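Westeo Community > Manipulation > End effectors and cameras

Head camera blurs when lifting garments: change the camera settings, the controller or the gripper?

flakness_bench
Posted on Saturday, edited once

I am comparing two parallel grippers on a single-arm garment rig: the stock Westeo one and a Trindade with softer pads. The task is to pick a garment off a grey fabric-covered table, lift it clear and hold it for a keypoint detector. The detector looks for the hem corners and runs on the head camera stream at 30 frames per second, auto exposure on.

The trouble is that the detector gives poor corners during the lift, so I can't score the grippers fairly. With the Trindade I get more usable frames, but I don't know whether that is the pads or the fact that its driver closes more slowly and the lift starts later.
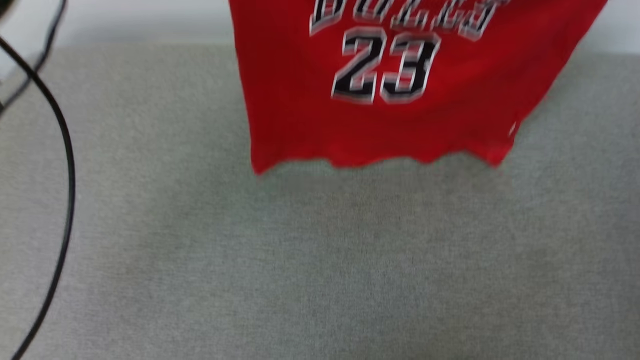 Printed numerals suffer most. On plain shirts the hem still comes out well enough to use, but on anything with large lettering the detector locks on to the doubled edges of the print and puts a corner there. The tabletop keeps its texture in the same frames, so I have ruled out focus.

Things I have tried: lowering the lift speed in the Skisano controller (helps, but the cycle gets too long), adding a lamp, and moving the detector trigger to 3 frames after the lift ends. The last one made no difference that I could measure. I would prefer not to buy another camera before knowing it is the camera.

trindade_user_west
Reply, accepted by poster

If the table is sharp and the garment is smeared, the camera is still and the cloth is moving. That is exposure time, and the gripper has little to do with it. Auto exposure on a light-grey table will choose a long shutter, and the lamp may only have reduced the gain and left the shutter where it was. Check the reported exposure value with the lamp on and off.

Switch to manual, set the shutter to 3 ms and raise the gain until the red channel is usable. Noise is much easier on a keypoint detector than a double edge. If the picture is too dark, add light before you lengthen the shutter again.

Your trigger delay is too short to tell you anything. At 30 fps, 3 frames is 100 ms, and a hanging jersey or shirt will swing for longer than that after the arm stops. Try 18 frames and plot corner error against delay for both grippers. If the two curves match once the cloth has settled, the difference you saw came from timing.

For the comparison itself, make both drivers report "closed" and start the lift from that signal plus a fixed wait. Otherwise you are comparing drivers.

skisano_firmware_3
Reply

Agree with the above on the shutter. One addition on the controller side: the default Skisano lift profile is trapezoidal, so the acceleration changes abruptly at both ends and that sets the cloth swinging. There is an S-curve option under motion, profile, advanced. It costs a little time per lift but you can put the speed back up afterwards. Update the firmware first, the January build ignored the setting on single-arm configurations.

Also check where your cable runs. If it can drag during the lift it adds a load that changes with height, and the two grippers may not have the same strain relief.

garment_rig_2
Reply

Get a global shutter camera. Had the same thing and it went away.

trindade_user_west
Comment on the reply by garment_rig_2

Global shutter fixes skew between rows. It does not shorten the exposure. If yours improved, the new camera was probably running a shorter shutter by default.

flakness_bench
Comment

Manual exposure at 3 ms fixed most of it. Marking that one as accepted. I still have to run the delay plot with the S-curve profile on, and the Trindade driver does not report "closed" on my version, so that part will have to wait for the update.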